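How to Dress for a Regatta When You Are Not Sailing in It

Every July someone with a boat invites someone without one, and the someone without one panics and buys a striped shirt. I have been the striped shirt. At my first Manditz regatta I counted on standing out a little and instead spent the afternoon being handed other people's empty glasses, as the catering staff were wearing the same thing.

What follows is the method I have used since. It takes 20 minutes and most of it is already in your closet.

Step 1. Find out where you will be standing

Ask your host whether you'll be on the water, on the dock, or on the lawn. These are separate outfits. Gianni Rinaldi, who has been inviting me to things for years and regretting it, once told me "lawn" and meant a rubber dinghy. Ask twice.

Step 2. Start with the shoes

Flat, pale soles, nothing that leaves a mark. If a boat owner looks at your feet before your face, you've chosen badly. Heels sink into grass and get stuck between dock planks, and you'll be photographed during both. Break in new deck shoes at home for 3 evenings before the event. They're stiff, they squeak, and the backs will try to saw through your ankles.

Walk outside in them too. Carpet is very forgiving and tells you nothing.

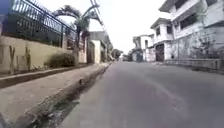
Step 3. Shorts or no shorts

Shorts are fine. Navy is safest, tailored, ending a little above the knee. White shorts look wonderful until you sit on something, and everything at a regatta is something. If the invitation mentions a lunch with place cards, wear long pants and be warm.

Step 4. Layers, in this order

A plain cotton shirt, then a light sweater, then a windbreaker you'd be willing to lend and never see again. Mine is a gray Luik, bought secondhand, with someone else's initials in the collar. People assume I inherited it, and I let them.

Do not tie the sweater around your shoulders. I know you've seen it done. Those people own the marina.

Step 5. The hat question

Wide brims photograph well and fly beautifully. Pick one with a cord, or a cap that fits. Chaminda Mollah lost a straw number at Gurivville before the first race had started, and it placed higher than his brother-in-law.

Step 6. Leave the captain's cap at home

Also anything with an anchor on it, gold buttons past the first row, and the word "ahoy" in any form. You are allowed one nautical item in total. The shoes were it.

Step 7. Pack the small bag

Sunscreen, a hair tie, sunglasses on a strap, a dry pair of socks in a plastic bag. Keep your phone in an inside pocket that zips. A safety pin is worth having for wraparound skirts, which do not stay wrapped around in wind.

If a real celebrity turns up

Keep eating. Don't point, and don't back slowly into their photo with your sandwich. If you find you're wearing the same shorts, say nothing and stand behind something until they've gone to look at the trophy.

Take the shoes off before you board anything, even if your host says not to bother. And check your socks for holes before you leave the house.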